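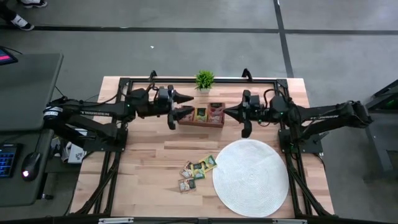

Stallstead Parts Cross-Reference, data card

Summary

A table of aftermarket wheel bearing and hub part numbers, matched to the vehicle maker's number and to customs tariff codes. It covers 182 suppliers in 14 exporting countries. The main use is checking export invoices and packing lists against a known part before a shipment is booked.

Last rebuild: Wed 11 July

Files

parts.csv: one row per supplier part number
makers.csv: maker numbers, with superseded numbers kept
tariff.csv: tariff code by part family and destination
suppliers.csv: supplier key, country, catalog language
changes.txt: rows added, merged or dropped since the November build

All files are UTF-8, comma separated, with a header row. Dimensions are in millimeters. Supplier catalogs that give inches were converted and rounded to two decimals, and the unit_src column holds the original unit.

Columns in parts.csv

part_key: internal key, stable between builds
supplier_key: joins to suppliers.csv
part_raw: number as printed in the catalog
part_norm: number with spaces, dots and dashes removed, letters in upper case
maker_norm: joins to makers.csv, may be empty
bore, outer, width: nominal sizes
match_type: direct, chained or size_only

A direct match means the supplier catalog names the maker number. A chained match goes through a second supplier. A size_only match rests on the three dimensions and should not be used for ordering.
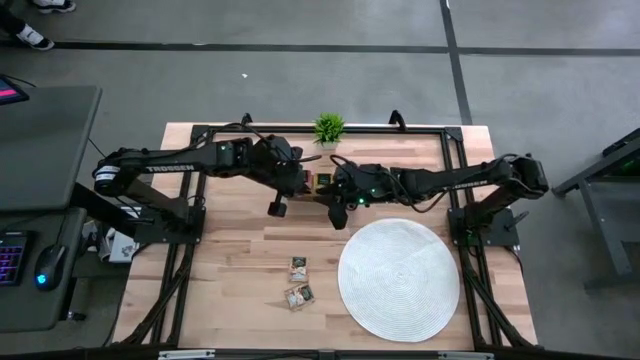
Jinlong Mao asked for chained matches to be moved to a separate file, on the grounds that most importers read the table in a spreadsheet and never filter on match_type. The point is fair for the hub units, where the sensor ring differs between parts with the same bolt pattern. The split is planned for the next build. Until then, filter on match_type before any join.

Sources

Supplier catalogs were collected as PDF or spreadsheet. Presen was used to pull tables out of the PDFs and Satti to match the normalized numbers. Scanned catalogs went through character recognition first, and rows from them carry scan = 1. Common errors in those rows are 0 for O, 8 for B, and a lost suffix after a slash.

Prices, stock levels and contact names were removed. Warranty terms are not included.

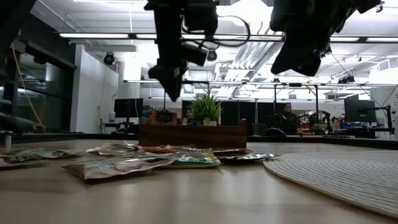
Known problems

Suffixes for seal type are not handled the same way by all suppliers. The suffix stays in part_norm and is not split out.

Tariff codes are given to six digits. National codes can run up to 10 digits and have to be looked up for each destination.

Fletent changed its numbering between catalogs. Old and new numbers are both present and share a part_key, so a plain row count for this supplier is too high.

Truck and trailer bearings are thinly covered. Of the suppliers listed, 15 have no maker numbers at all, and their rows are size_only.

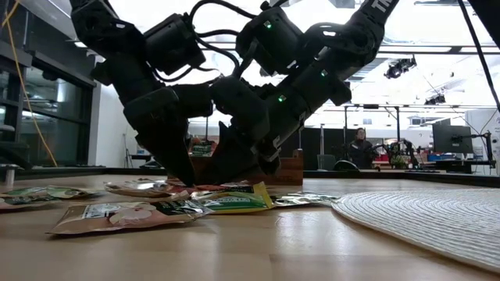
Updating

Put new catalogs in the inbox folder, named by supplier key. Run the extract step, then the match step. Check the rejects file by hand before merging. A row goes to rejects when bore is larger than outer, when part_norm is shorter than four characters, or when the supplier key is unknown.

Corrections should give the part_key, the column, the old value, the new value and the catalog page.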